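Suchbegriff eingeben Suchen

Kabelkram in Gelb und Edelstahl: eine kleine Galerie

Lesezeit: 4 Minuten
Drucken | Per E-Mail senden

So, endlich mal wieder eine Galerie! Ich sortiere ja seit April die ganzen Kabelbäume, die sich bei uns in der Werkstatt in Lillatville angesammelt haben (Reste vom Umbau der Janance-Steuerungen, dazu ein Karton von Ersoy, in dem wirklich alles durcheinanderlag). Etwa 320 Stück waren es laut Lieferzettel, und ich hab beim Auspacken schon nach einer halben Stunde von bunten Litzen geträumt. Trotzdem mag ich diese Arbeit total gern, am liebsten frühmorgens um 8, wenn das Telefon noch still ist und der Kaffee noch heiß.
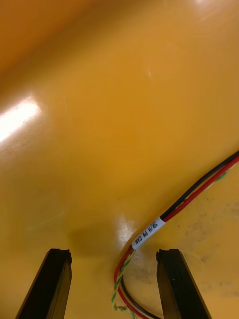 Leitungen vor knalligem Gelborange, da blendet es fast ein bisschen.

Beim Sortieren gehe ich erst nach Stecker, dann nach Farbe und ganz zum Schluss nach Länge. Andersrum hab ich es auch probiert, das gab nur Knoten!

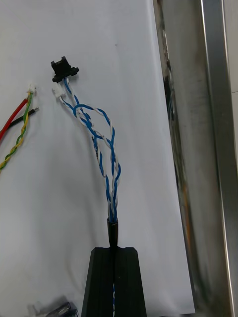 Wie entwirrt man verdrillte Leitungen, ohne die Stecker abzureißen?
Immer am Gehäuse anfassen und nie an der Litze ziehen. Den Knoten erst von der Mitte her lockern, dann das freie Ende durchfädeln, und wenn es klemmt, lieber kurz weglegen und später weitermachen.

Weiter geht es mit den mehrfarbigen, die sind mir ehrlich gesagt die liebsten.

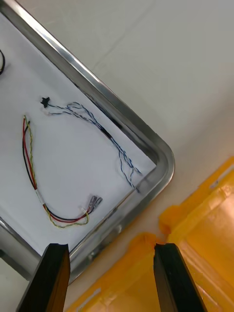 Meine Beschriftung war lange eine Katastrophe. Früher hab ich kleine Zettel mit Tesa drangeklebt, die lagen nach einer Woche alle unten in der Kiste. Jetzt schreibe ich nur noch auf das, was schon am Kabel sitzt, wie bei dem rot-schwarz-gelben Strang mit seinem weißen Stückchen Band oder Etikett, da passt eine kurze Nummer gerade so drauf. Und weißes Papier im Edelstahltablett ist als Unterlage einfach super, jede Farbe hebt sich sofort ab. Für die Liste nehme ich das alte Hondelano-Heft, 4 Spalten pro Seite, Bleistift, fertig.

Bleibt noch die Frage der Kisten. Ich hatte erst graue, aber darin findet man dunkle Kabel ja nie wieder – gelb ist da viel freundlicher. Die feinen Kratzer kommen mit der Zeit, die stören mich gar nicht.

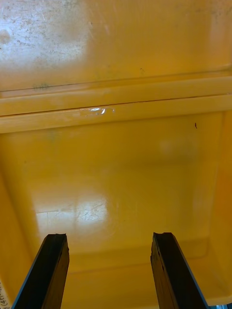
Gelber Kistenboden mit Glanzfleck und Kratzerchen.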